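3.2. Préparation du plan de travail et choix de la couverture

Dans la section précédente, nous avons présenté les trois familles de surfaces que l'on rencontre le plus souvent dans les petits ateliers d'assemblage. Nous décrivons maintenant la surface retenue pour la suite de l'étude, à savoir une grande table à bords blancs, recouverte de papier brun lisse. Ce choix peut paraître secondaire, mais il a une influence sur la lisibilité des petits objets en bois, dont la couleur est parfois proche de celle du support.

Le papier a été fourni en rouleau par la société Menard. Il est vendu pour l'emballage, et aucun traitement particulier ne lui est appliqué. Nous l'avons comparé avec deux autres couvertures : un feutre gris de la gamme Hadholm et une nappe enduite, de teinte claire. Le feutre présente l'avantage d'amortir le contact des objets, mais il retient les fibres et la poussière de bois, et son nettoyage demande beaucoup de temps. La nappe enduite se nettoie facilement, par contre elle produit des reflets gênants lorsque la lumière vient du plafond. Le papier se situe entre ces deux cas. Il est mat, il se remplace en peu de minutes et son coût reste faible.

La pose se fait toujours de la même manière. On déroule le papier dans le sens de la longueur, on le coupe avec une marge de 3 cm, puis on le tend depuis le centre vers les côtés. La fixation est faite sous le plateau avec un ruban adhésif, de sorte que rien ne dépasse sur la surface utile. Le papier est laissé au repos pendant 13 heures avant la première utilisation. Nous avons constaté que ce délai diminue les ondulations, sans les supprimer tout à fait. 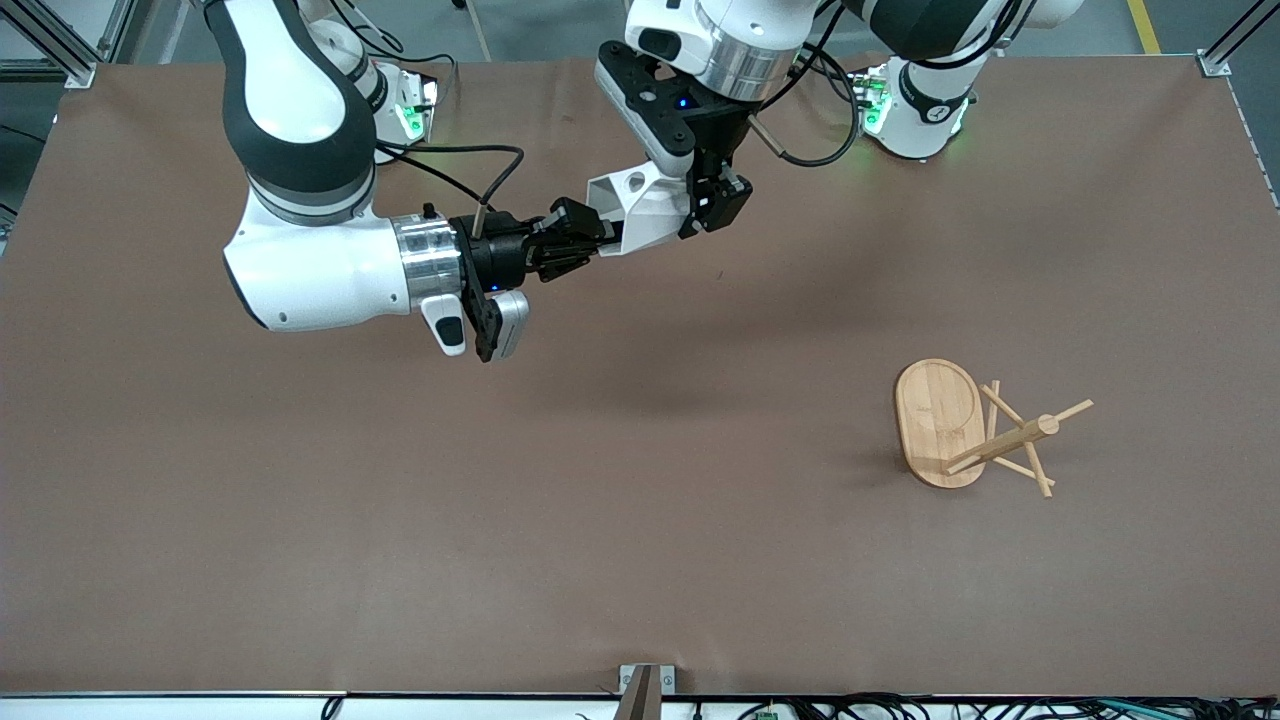 Figure 4. Plan de travail recouvert de papier brun ; un petit objet en bois est posé sur la moitié droite.

Comme on le voit sur la figure 4, le papier couvre la table presque d'un bord à l'autre et laisse apparaître le chant blanc à l'avant. La teinte est uniforme. Il subsiste des plis légers, que nous avons jugés acceptables, ainsi que des ombres douces. L'objet en bois occupe seulement une petite partie de la surface, ce qui correspond à la situation que nous voulons étudier : une pièce isolée, sur un fond peu contrasté.

La question des plis mérite une remarque. Dans les essais préliminaires du projet Tanus, la couverture était changée seulement quand elle était déchirée. Les plis devenaient alors assez profonds pour arrêter une pièce ronde ou pour modifier l'appui d'une pièce plate. Nous avons donc adopté une règle plus stricte, avec un remplacement après 8 séances environ, ou immédiatement si un pli peut être senti avec le doigt. Cette règle est simple à suivre et ne demande pas d'instrument de mesure.

Concernant l'éclairage, nous n'avons pas cherché à éliminer les ombres. Un éclairage entièrement diffus aurait donné des conditions plus régulières, mais éloignées de celles d'un atelier ordinaire. Les stores sont baissés à partir de 15 heures, pour éviter la lumière rasante qui accentue le relief du papier.

Enfin, les pièces de la série Cozma sont utilisées sans vernis ni peinture. Entre les séances, elles sont conservées dans une boîte fermée, à l'écart du chauffage, pour limiter les variations de dimension du bois. Avant chaque séance, la surface est essuyée avec un chiffon sec ; l'emploi d'un produit liquide est exclu, car il laisse sur le papier des taches qui restent visibles après le séchage. La position initiale des pièces est traitée dans la section 3.3.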